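**Stotville office, second floor – electrical and workstation check, May**

- [x] Exit route clear to both stairwells
- [x] Extinguisher gauge in range, tag current
- [ ] Power strips: two daisy-chained at the window row. Separate before next check.
- [x] Breaker panel – 40 in. clearance kept
- [ ] Desk cable holes: grommets missing on several tops. Fit covers, and keep drinks away from open holes.

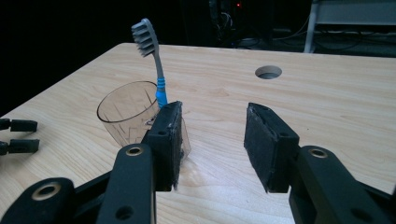
Eltwood site replied that covers from the Szulc order do not fit the older desks, and asked whether tape is acceptable until May stock arrives. Tape is not accepted. Route cords behind the desk instead.

- [x] Space heaters: none found
- [ ] Copier outlet warm at faceplate. Load limit 2000 W – call Relulton.

Open items: recheck in 5 working days.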